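Laundry room: what has changed since August

The shared laundry room at Plarnlow has been open again since August, and there have been enough questions at the desk to make a longer note worthwhile. Most of this applies to anyone using the machines, whether you live in the Ninport block or come across from Dakau House.

First, the booking sheet. It is back on the inside of the door, one page per week, with slots of two hours. Please write your flat number and leave it at that. Some people have been booking two slots in a row for a single load, and the second one then sits unused while somebody else waits upstairs with a full bag. A normal wash fits inside one slot with time to spare. If you are washing bedding for a family, book the second slot by all means, but cross it out if you finish early.

Loads left in the drum are still the main cause of complaint. The rule is the same as before: if your slot has ended and the machine has stopped, the next person may take your washing out. They should put it in a basket and leave it near the machine. They should not put it on top of the machine, on the windowsill or in the sink, all of which have happened this autumn. Nobody is expected to fold it for you.

This brings us to the baskets. There used to be a pile of them, in all conditions, several with split handles and one with no bottom to speak of. Those have gone. The replacements came from Chauke, the hardware shop by the bus stop, and they are to stay in the laundry room. It is fine to carry your washing up to your flat in one, as long as it comes back down the same day. When you arrive for your slot, put the basket on the floor in front of the machine before you open the door. Socks and small things drop straight into it, and fewer of them end up under the machine. 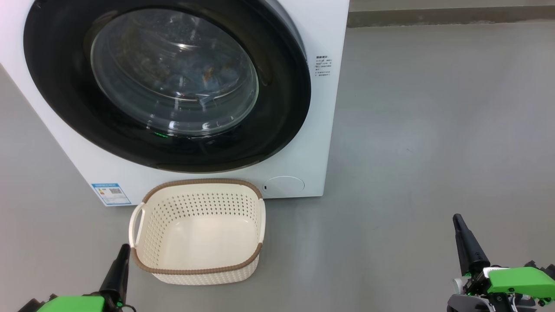

Before you load, have a look in the drum. Turn it round once by hand and feel along the back, where small items tend to cling after the spin. Anything you find goes in the lost property box on the shelf. At the last clear-out the box held 36 odd socks, a child's swimming hat and a good tea towel – all still there if you recognise them. Unclaimed things will go to the charity shop at the end of the month.

Check pockets as well. Paper tissues are a nuisance to everyone who washes after you, and coins and hair grips find their way to the filter. We had the filters looked at in the autumn, along with a worn hose on one of the older machines, and the bill for the visit was 1,814, paid out of the laundry fund. Please do not open the filter cover yourself. There is usually water behind it, and it will come out over your shoes. If a machine will not drain, leave it alone, put the paper sign on it and tell the desk.

A few words on detergent. The measure printed on most packets is for a heavily soiled load, and a half measure is plenty for ordinary clothes. Too much powder leaves a grey paste in the drawer, and then the drawer sticks. If you use capsules, put them in the drum before the clothes go in, not in the drawer. Fabric softener is up to you, but wipe up any drips, as the floor gets slippery.

When you have finished, leave the machine door slightly open so that the seal can dry. Wipe the rubber with the cloth on the hook. The cloth is washed once a week and does not need to be taken home.

Drying is unchanged. The lines in the yard are free to use until dusk, and the indoor racks are for wet days. Please take your things down once they are dry – several shirts have been on the far rack for long enough that people have stopped noticing them.

The next booking sheets will go up as usual. If you need a regular slot because of shift work, leave a note at the desk with your flat number and the hours that suit you.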